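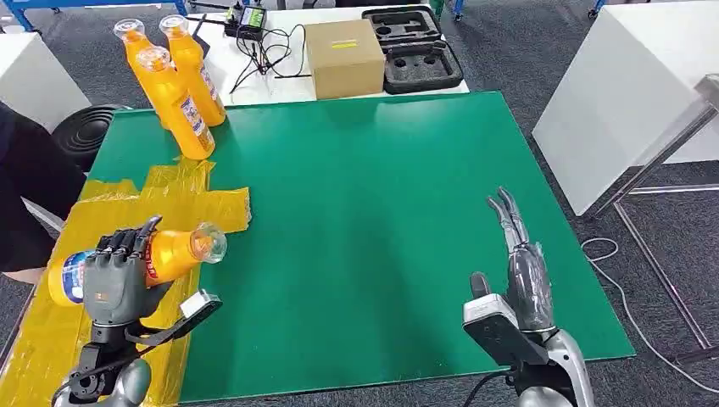
Tuva Wikström

Duvard Carpet Spotter and Small-Area Extractor
Page updated 21/12/2019

I sell quite a few machines to people who clean offices for a living, and the one I get asked about most is the Duvard. It's the small gray one with the fat wheels. I've had one in my own van since before I started stocking them, so what you get here is part product page and part me going on about a machine I like a lot!

First, what it's for. The Duvard does coffee rings, salt marks by the front door in February, the dark track that shows up between the copier and the break room, and fabric chairs. It does not do a whole floor of open-plan office. I mean, you could, but you'd be there all night and your back would hate you. If you need a full-size extractor, look at the Priltstead page instead and call me if you get stuck between the models.

It has separate tanks, clean water on top and dirty water below, and both lift straight out. The clean one holds 6 gallons, plenty for a hallway and a couple of meeting rooms before you have to find a sink. Filled up, the whole thing is heavy, so take the tank out before you go up any stairs (ask me how I know). Empty, it weighs roughly 40 pounds.

Noise is what my customers with daytime contracts worry about. The plate on the back says 70 decibels. I've run it down the hall from a dentist's waiting room and got no complaints, but I wouldn't start it up next to somebody who's on the phone.
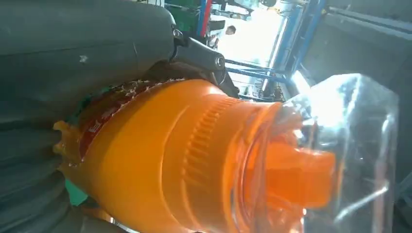 What comes in the box

The machine itself, with the tanks fitted
Vacuum and solution hose, already joined
One hand tool with a clear head, for chairs and stairs
One floor wand, in two sections
Spare float for the dirty tank
Printed manual - the parts drawing is at the back and it's a good one

You don't get any cleaning solution. Use a low-foam extraction product and mix it weaker than you think you should. Most of the machines that come back to me with "no suction" have a dirty tank full of suds and nothing else wrong with them. A splash of defoamer in the bottom tank fixes it.

Looking after it

Run a bit of plain water through at the end of the job, then leave both tank lids open overnight. Pull the lint screen out and rinse it. That's it, really. The spray tip on the wand clogs if your water is hard, and I soak mine in white vinegar every so often. New tips are cheap and I keep a drawer full of them.

Ottmar Ruppert does all my repairs and he likes this one for the simple reason that the pump comes out with a plain screwdriver. He usually has it back to you inside a week.

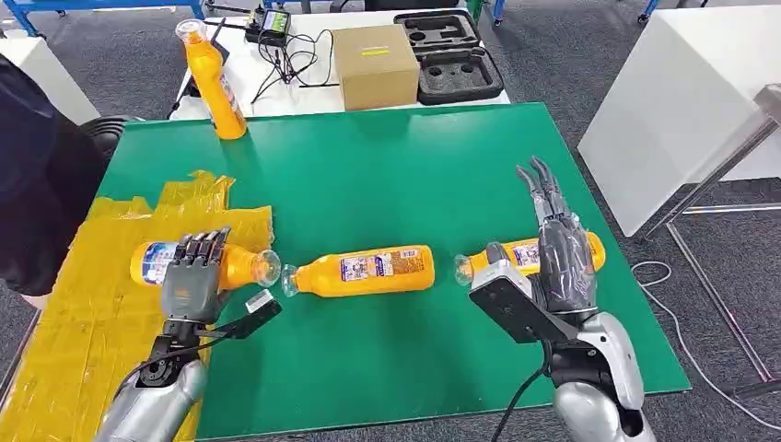

Orange bottles at the green-topped table

Buying or renting

The Duvard comes with a 2 year warranty on the motor and pump. Hoses and tips aren't covered. I ship it, or you can pick it up from me at Echevarría, and if you pick it up I'll fill it and show you how it runs before you load it.

I also keep one for rent by the day or the week. Plenty of people rent first (Negin Arabzadeh did that for months before she bought hers, and I gave her part of the rent back off the price). Same deal for you if you ask.

Grorkberg wands and hand tools fit the same hose cuff, so if you've already got a few of those, hang on to them. The older Grorkberg hoses don't fit - the thread is different. Send me a photo of the end if you're not sure which kind you have.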